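Moving our word puzzle night to a meeting room – tips?

Livano Board > Clubs and Games > Word Games

jatness_fan
Posted Apr 7, 2025
So excited! After 9 years of crosswords at the Iscombe café we've outgrown the tables, and in May we go indoors at an office. Consuelo Cautle... sorry, Cuautle (I always drop a letter) is writing a 224-clue giant grid for the first night. Has anyone run one that big?

gridlock346
We did a 200-clue one and it was a blast, but split it into quarters. One big sheet means six people reading and the rest eating chips.

jatness_fan
Hmm, I love the one big sheet though! Everybody leaning in and shouting – that's the fun part.
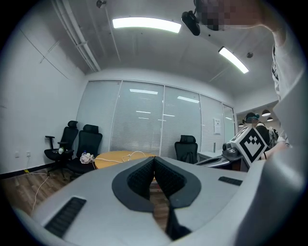
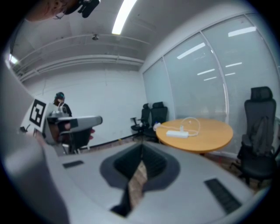

pencilpusher
Do you let people look answers up on their phones?

gridlock346
Only in the last ten minutes. Before that we trade hints between tables, and a hint costs you one point.

pencilpusher
Ten minutes is way too generous. I'd say no phones at all and leave the blanks blank.

jatness_fan
Oh, but new people give up if they're stuck on river names all night! I like the point idea a lot, stealing it.

gridlock346
Steal away! And use pencils – we tried pens once and the northeast corner was solid ink by nine.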